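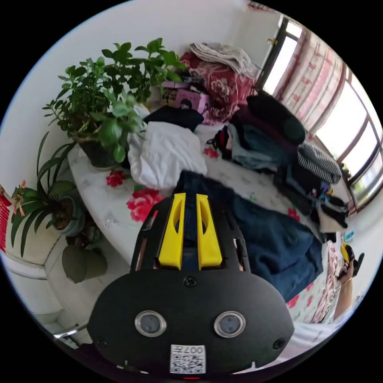

Tasberg House residents' meeting, 25/07/2024

Present: seven residents. Apologies: two.

**1. Minutes of the January meeting**
Agreed with no changes.

**2. Clothes and bedding**
- Sorting is to be done in bedrooms, on the bed. The landing stays clear.
- Jeans are folded flat. Socks are paired before they go back in the drawer.
- Spare quilts and blankets go to the top closet by the end of the month.
- Clothing to give away goes to Clevia. They take up to 50 items per drop-off.

**3. Storage boxes**
Fastine quoted 160 for a set of lidded boxes. Yazıcı quoted around 55 for a smaller set. Agreed to buy the smaller set and see if it is enough.

**4. Plants**
Residents going away should leave a note on the kitchen board if they want their plants watered.

**5. Any other business**
The second dryer is still out of order. To be raised again with the landlord.

Meeting closed at 8:40 p.m.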